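Print this page | E-mail this page
4 shares | 0 comments

Section 5. Setting Up for an Open Day

This section covers the Stullix hand-held gripper pair when used in front of visitors. It assumes the units have been charged and paired as described in Section 2. For classroom use, see Section 6.

The desk-wiping task is the standard demonstration. It needs a desk, a cloth and one or more screens, and a visitor can follow it without instruction.

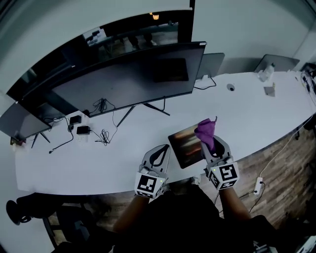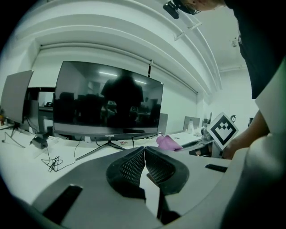 5.1 Preparing the desk

1. Switch off all monitors and tablets that will be wiped.
2. Move drinks and loose paper to the far end of the desk.
3. Route power cables behind the monitor stands. Coil any excess.
4. Place one dry cloth within reach of the right hand.

CAUTION: Do not use spray cleaner during a demonstration. Liquid can enter the finger joint and is not covered by the Tritness service plan.

5.2 Calibrating

1. Put on both grippers and tighten the wrist straps.
2. Open and close each gripper fully, 5 times.
3. Hold the marker card upright, 600 mm from the gripper camera, until the tone sounds.
4. Repeat for the other hand.
5. Check that the calibration score on the host laptop is 69 or higher. If it is lower, wipe the camera window and start again from step 2.

Note: Strong overhead light on a glossy screen can lower the score. Tilt the screen a little or turn off the nearest lamp.

5.3 Running the demonstration

1. Start a new session on the host laptop and enter the site name.
2. Pick up the cloth by a fold. A flat corner tends to slip out of the pads.
3. Wipe from the top edge down, with light pressure. Keep the other gripper beside the screen to steady it.
4. Put the cloth down before moving to the next screen.
5. Stop the session before taking the grippers off.

CAUTION: Visitors must keep their fingers clear of the pads. Limit each visitor to 9 minutes - the straps become uncomfortable after that.

At the Mudgway open day in April, Sachiko Kikuchi ran the task with two operators taking turns. The Lastavbridge site now does the same. Recalibrate at each change of operator, even if the straps were not adjusted.

5.4 Packing up

1. Power off both units.
2. Brush lint from the finger pads.
3. Store the marker card flat in the lid pocket.

E-mail this page | Print this page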